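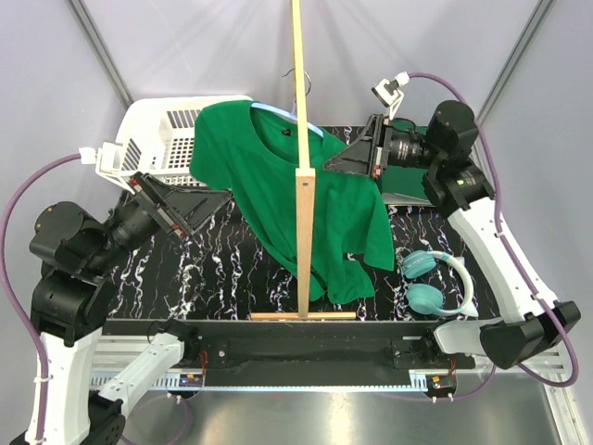

## Household measures under the Nanham sustainability plan

Compiled by Azlan Hutapea, Nanham Town Office. Revised March 24, 2022.

The town plan sets targets for water use, electricity use and landfill tonnage. Town buildings account for a small share of each. The measures on this page apply to houses and apartments and need no permit unless marked.

### Laundry

Drying uses more electricity than washing in most homes with an electric dryer. Put shirts on hangers straight from the washer and leave a hand's width between them. Cotton knits dry evenly on a plain plastic or wooden hanger; heavy sweaters stretch and should go flat on a rack.

- Select the highest spin speed the care label allows. Water removed by spinning costs far less than water removed by heat.
- Wash in cold water except for bedding used during illness, greasy work clothes and cloth diapers.
- Measure detergent by the line on the cap. The water in the Mathur service area is soft, and the lower line is enough for a full load.
- Clean the dryer lint screen before each load and the exhaust duct once a year.
- When drying indoors, open a window on the opposite side of the room or run the exhaust fan. Condensation on the glass means the air is not moving enough.

Outdoor lines are allowed on all residential lots. A line strung across a shared alley needs written consent from both lots and must clear the height of the collection truck.

### Kitchen water

Most kitchen waste of water comes from the hot tap. The pipe between heater and sink holds cold water that has to run off first, and in older houses the run is long.

1. Put a pitcher under the tap and collect the cold water until it turns warm. Use it for plants or for the kettle.
2. Fit an aerator if the faucet has a threaded end. Take the old washer with you when buying one, as there are two common thread sizes.
3. Scrape plates and load them without rinsing. If food remains after a normal cycle, clean the filter at the bottom of the dishwasher before changing detergent.
4. Keep cooking fat out of the drain. Let it set in a can and put the can in the gray cart.

In the Rurkance district, where the sewer main is undersized, item 4 is a requirement under the town code. The pump station there was shut down for grease removal last July, and the cost went onto the district rate.

### Checking for leaks

Read the water meter at night, use no water until morning, and read it again. Any difference is a leak, provided the softener and ice maker are off. Toilets are the most common source. Put a few drops of food coloring in the tank and wait without flushing. Color in the bowl indicates a worn flapper, and a replacement can be fitted with no tools in most models.

The town ran this check with 496 households. A leak was found in 100 of them, and most were toilet flappers. A meter that still moves with the house valve closed points to the service line; report it through Tirnodon, the town's online request system, under "Water - service line." Reports entered under "Water - billing" go to a different office and take longer.

### Refrigerator and freezer

- Set the refrigerator to 38°F and check with a separate thermometer in a glass of water on the middle shelf. Built-in displays can be several degrees off.
- Close a strip of paper in the door at several points. Where it slides out easily, wash the gasket with warm soapy water. Replace it only if it still does not grip.
- Leave a gap behind the unit and vacuum the coils twice a year.
- A second refrigerator in an unheated garage performs poorly in winter and should be unplugged, cleaned and left with the door propped open.

Working units can be handed over at the Mathur depot without charge. The depot does not take units with food in them or with the door removed.

### Food scraps

Line the kitchen pail with newspaper. Compostable bags are accepted only if they carry a certification mark; bags marked "degradable" are pulled out at the sorting line. Drain wet scraps in the sink strainer first - liquid in the pail is the main cause of odor and of fruit flies.

Meat, bones and dairy may go in the green cart but should stay out of a backyard pile. For a backyard pile, add two parts dry leaves to one part scraps by volume and turn it when the center feels cool.

At last count 388 households had a green cart on the current route. New carts are delivered in the order requests arrive, and the waiting list can be viewed in Tirnodon.

### Repairs and tools

The depot lends a plug-in power meter, a duct brush, a moisture meter and a caulking gun. Bring a water bill or lease as proof of address. The loan period is two weeks, with one renewal if no other request is pending.

Clean and dry a joint fully before caulking, and remove all of the old bead. New silicone does not bond to cured silicone. Allow the time stated on the tube before wetting the joint.

Corrections to this page can be sent to the Town Office, attention Azlan Hutapea. Include the heading of the section concerned.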